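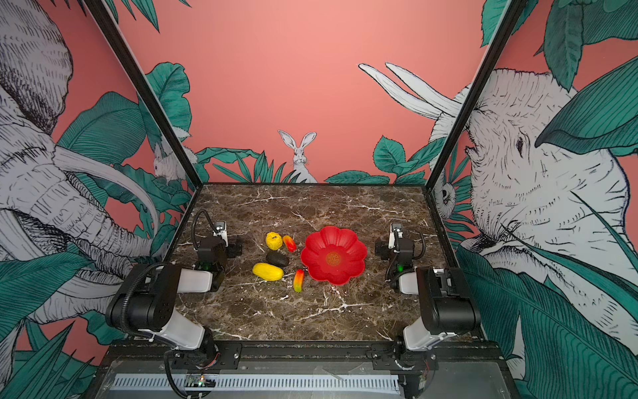
The second run of Ferraro figures has a peg problem, and I have now measured enough of them to write it up. Short version: the male pegs on the arms are slightly undersized, the sockets in the torso are unchanged, and the arms droop. Legs and heads are fine.

For anyone new to the line, Ferraro is the 60 mm series from Holatico. Every figure breaks down into seven parts with ball-ended pegs, and parts are meant to swap freely across the whole range. First-run arms in first-run torsos hold any pose. Second-run arms in first-run torsos don't hold anything above horizontal. Second-run arms in second-run torsos are the same, so the torso isn't the cause.

## Measurements

I measured 36 arm pegs with a digital caliper, split evenly between the two runs. Lachlan Bright lent me his first-run parts so I wasn't relying on my own figures, which have been swapped so often that wear would be a fair objection. Each peg was measured across the ball twice, at right angles, and the two readings averaged.

Seventeen of the 18 second-run pegs came in smaller than the smallest first-run peg. The one exception was a clear green arm from the mail-in set. Translucent plastic usually shrinks differently in the mold, so I wouldn't read much into it.

The gap is small enough that you can't see it by eye. Set two arms side by side and they look identical. You feel it on insertion: a first-run peg needs a firm push and seats with a click, and a second-run peg slides in.
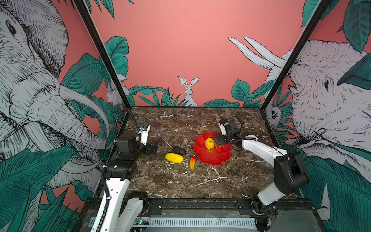 Pegs come out of the sockets more easily if the torso is warmed first. I use hot tap water, one minute, then a straight pull with no twist. Twisting is how the neck of the peg gets sheared off, and there are no spare arms on sale separately. Work over a plain, light-colored towel. A brown marble top with white veins like the one in the photo is close to the worst surface for this, as a dark peg disappears into the brown and a white one into the veins. My own bench is speckled gray and I have lost two hands on it. Dry the socket with a twisted corner of paper towel before you measure or refit anything.

## What I tried

**Clear nail polish.** One thin coat on the ball, left overnight. It works, and the arm holds at full raise. It also wears off. Rhys Cosgrove got 31 pose changes out of one coat before the droop came back, and mine did slightly worse.

**Floor polish.** Thinner, levels better, needs three coats. It lasts longer than nail polish and doesn't leave a ridge at the base of the ball. This is what I have settled on for display figures.

**Super glue.** A thin film on the peg, fully cured before assembly, with the part turned every few minutes so it doesn't sag to one side. It gives the strongest joint of anything I tested. It is also hard to sand back if you overshoot, and an oversized ball will split a torso at the seam. Rangi Cosgrove split one that way, and it was a first-run torso too.
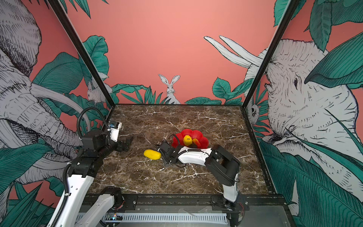 The split ran from the socket down to the waist, which tells you where the load goes. If you use glue, test the fit in a torso you don't care about, and stop as soon as the peg takes a firm push. Don't chase the click.

**Plumber's tape.** One layer stretched over the ball. It is reversible and free if you already have a roll, but it bunches up in the socket and shows as a white edge on dark torsos. Fine for checking whether a peg is undersized. I wouldn't leave it in.

I haven't tried swelling the pegs with heat. Warrick Hapeta has, on an older line, and reports that the ball goes out of round. I'm happy to take his word for it.
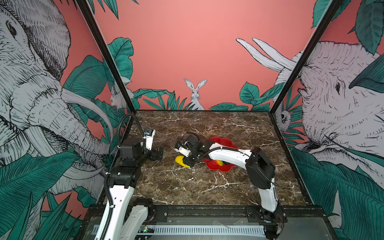 ## Telling the runs apart

The card backs are no help, as both runs share the same print. Look inside the left thigh with the leg removed. First-run parts have a smooth wall. Second-run parts have a small raised dot near the socket, possibly a cavity mark. So far the dot has matched the loose arms every time, but loose figures bought secondhand may have mixed parts, so check the arms on their own.

Kane Gilchrist wrote to Holatico in May and received a polite reply saying the matter had been passed on to production. The second run is listed at 1,897 figures across all colors, so I don't expect a recall. The third run is supposed to use new arm tooling for the Divotard figure – if so, I'll measure those when they arrive and add the readings to the spreadsheet.

Pegs still to do: the two armored figures, whose shoulder pads have to be pried off first.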